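Student operators wanted, Udstead Robotics Club

The Udstead Robotics Club is looking for student operators for its Bilton project. Operators run a two-arm robot through short tabletop tasks, mostly picking up small blocks and moving them in and out of a tray. The recordings are used to train the arms for the November competition.

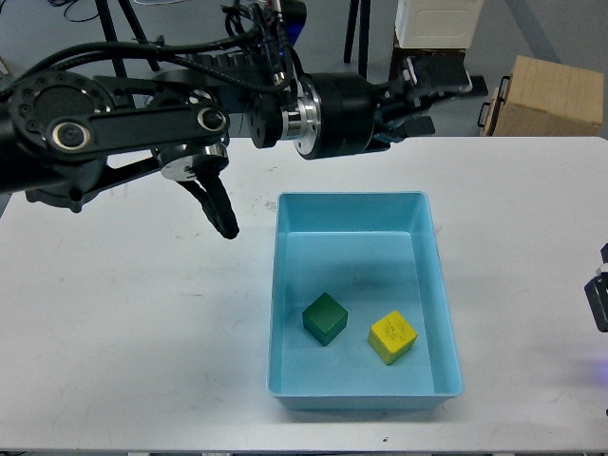
Green and yellow blocks in the tray at the Bilton table.

We need 4,000 recorded runs and have 2,000 so far. Shifts are two hours, with 25 runs per shift as the usual target. You can sign up for one or two shifts a week. New operators do one practice shift with a club member before recording.
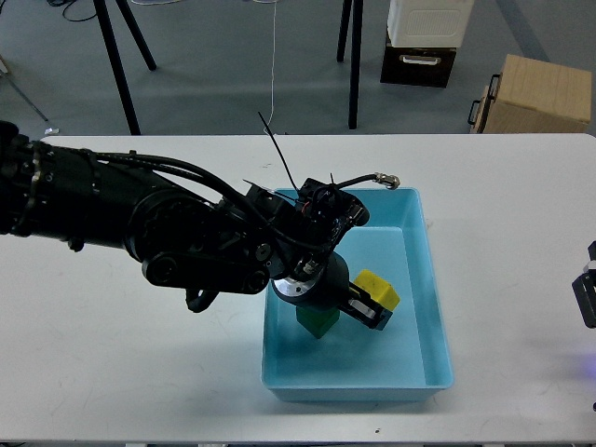
No robotics experience is required. You should be comfortable repeating the same task and writing short notes after each run, including the failed ones. Operators who want to do more can help Lamisi Kyei with the Okov control software or join the gripper group.

Open to all enrolled students. Sessions are in Nutsugah Hall, Room 47. To apply, leave a form in the club mailbox outside the room by 3/5/25. List your year, your major and the afternoons you are free.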